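Home | Checklists | Sites | Contact

Givville workroom, general safety check, June
Ref. 3866

1. Floor: grey tile, walkways to be kept clear. Pass.
2. Open boxes on surfaces: cardboard box to be closed or emptied. Action.
3. Drinks near work items: cup with straw to be moved. Action.
4. Cabinet top: clear 300 mm in front of spout. Action. 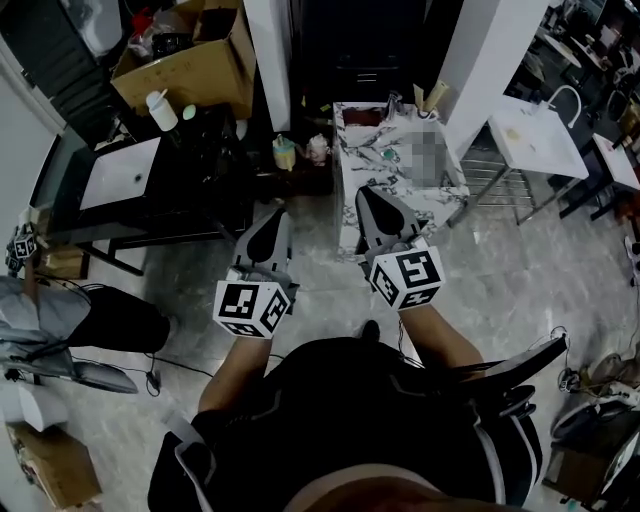 Leobardo Zepeda replied that item 4 was marked as an action last time too, and asked for a shelf before anything else gets moved off the cabinet.

5. Wire rack under tap: load limit label to be fitted. Open.
6. Doorway: 200 mm each side, no storage. Recheck at 5 pm.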